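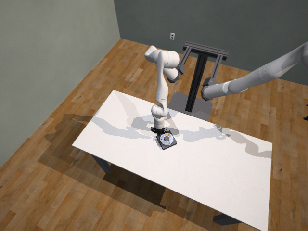

Simulated arm over a dial on a white table.

Zomum's new checkout is live, and I moved my shop over on day one

May 1, 2018

If you sell anything through Zomum you probably got the same email I did this morning. The new checkout is out of beta and every store on the platform can switch it on from the settings page. I've been waiting on this since last August, when they first showed it off, so of course I flipped the switch before I finished my coffee.

Quick background for anyone new to the blog. I run a small tea and kitchenware store, and I've been on Zomum for 4 years. I like it fine. The product pages are easy, the stock counts mostly match what's on my shelves, and support picks up the phone. The old checkout, though, was a pain. It sent shoppers through four separate pages and made them type the shipping address again if they went back to fix a coupon code. I've lost count of the emails I got about that coupon box.

The new one puts everything on a single page. Address, shipping, payment and coupon all sit together, and the total updates as you go. Guest orders are on by default (finally!) and shoppers can save a card at the end if they feel like it. There's also a gift note field, which I used to pay a plugin for every month. Goodbye, plugin.

I called Mehwish Tanoli, who heads up merchant support over there, to ask about the rollout. She told me 108 stores were in the beta and that the old checkout will keep running for three more months, so you don't have to rush. After that everyone gets moved. "If you have custom code in your cart template, please test it first," she said. "That's where we saw most of the tickets."

She's right about that one. My friend Hammad Baloch runs Gulleck, the bike parts store, and he was in the beta with a pile of custom shipping rules. His flat rate for wheels vanished the first afternoon and he shipped a few orders at a loss before he caught it. He rebuilt the rules in the new editor and says he's happy now – he just wishes the warning had been bigger than one gray line at the bottom of the page.

A few things I noticed while setting mine up. Your logo gets shrunk, so upload a wide version. Tax settings carry over, but the tax label doesn't, and mine went back to plain "Tax" until I changed it. Order confirmation emails use a new template too, and any edits you made to the old one are gone. Copy your text out before you switch. I didn't, and I spent an hour digging my return policy wording out of an old order.

On price, there's no change for the basic plan. Stores on the bigger plans can add split payments through Zeleke for an extra fee, and Mehwish wouldn't give me a number for that yet. I don't need it for teapots, but I know a couple of furniture sellers who've been asking.

Still missing: local pickup with time slots. It was on the list last summer and it's on the list again now. I asked, and got a "later this year."

Zomum is running a walkthrough call for merchants, and the signup link is in your dashboard under News. Asif Lashari from their product team is hosting and taking questions. I'll be on it, asking about pickup again.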